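What Happens to Old Tote Bags? My Semester Project

By Eulalia Aravena
Last updated in January
11 comments | 68 shares

So my project started with a closet door that wouldn't shut. I'm in my second year at Nerbridge and I had way too many tote bags – conference ones, bookstore ones, one from a bank I've never used. I wanted to know if other students were the same, and what they do with the bags once they're sick of them.

I made a short survey with my project partner, Pascual Navarrete, and we put it up on the dorm message board and by the coffee line in the Henríquez building. We got 674 answers, way more than we planned for! Pascual had to redo the whole spreadsheet because we'd set it up for a much smaller pile (sorry, Pascual).

The big thing we found is that most people got their bags for free. Only 68 said they had paid for the last one they brought home. Lots of people wrote extra notes in the margins, and those were my favorite part. One person lines a litter box drawer with them. Another keeps yarn in one and hasn't knitted since middle school.

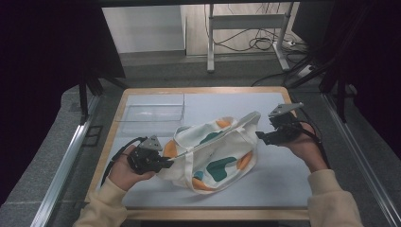
Do people wash their tote bags? Mostly they don't, and the usual reason in our survey was that they were scared the bag would shrink or the print would fade.

That made us want to try it ourselves. We took 11 cotton bags to the laundromat in Coddale and ran them through a cold wash, then hung them up in my hallway. They did shrink a little, mostly in the handles, and they came out wrinkly as anything. The prints held up fine except on two of the bags, where the ink cracked along the fold. We didn't test hot water – I ran out of quarters and Pascual had a chem lab at 4.

We also asked the Rokalon thrift store if they take used totes. They do, but the woman at the counter said they already have bins of them in back and would love it if people brought coats.

If I did this over, I'd ask how many bags each person owns, which we forgot to put on the survey (our professor noticed right away). I'd also wash each bag more than once, and measure the handles before the first wash so we had real numbers for the shrinking. Pascual wants to do grocery bags next spring and I've said maybe.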